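Pretura Opens Enrollment for Home Study on Food Poisoning

Jul 22, 2019

Pretura, a digestive health clinic group, is enrolling 169 households in a study of stomach illness that starts at home. The study runs through March and is paid for by Voneck, a maker of test kits.

Families will keep a log of meals, symptoms and kitchen cleaning. A nurse will visit each home four times to take swabs. 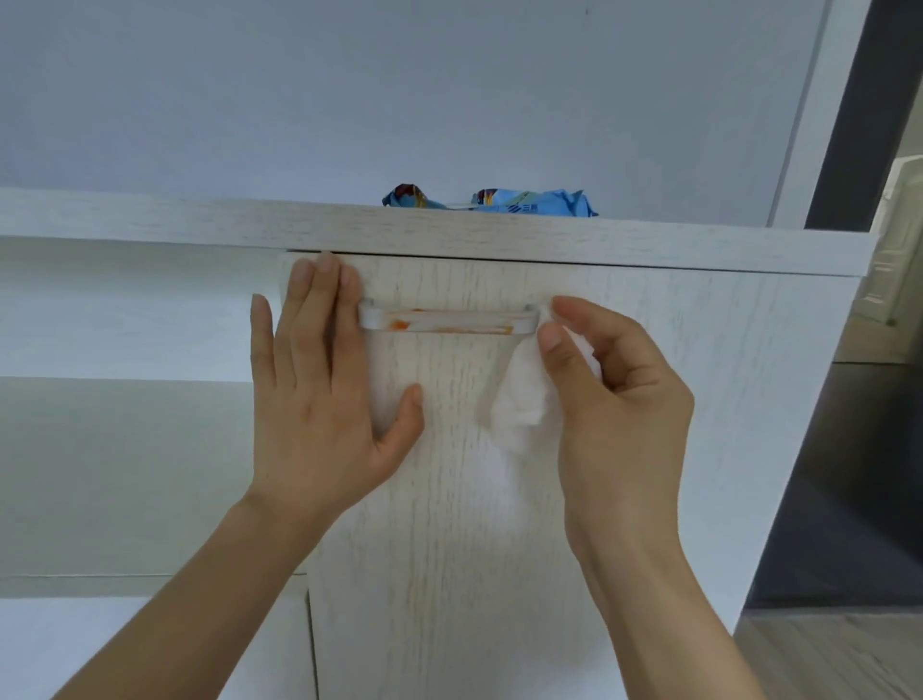 Most people with a mild case of food poisoning never see a doctor, and the clinic hears only from those who are sick for days. Dr. Femke Visser, who leads the study, wants to know more about the rest. Nurses will swab sinks, faucets, refrigerator doors and cabinet pulls, including bar handles with orange stains along the front. Cutting boards will be tested at the first and last visits.

"People remember the last thing they ate and blame that," Visser said. "Often the meal that made them sick was a day or two earlier."

Adults and children over 4 may take part. Households receive a thermometer and their own results by mail. To sign up, ask at the front desk of any of Pretura's 13 clinics.

Media contact: Hamish Ritchie, Pretura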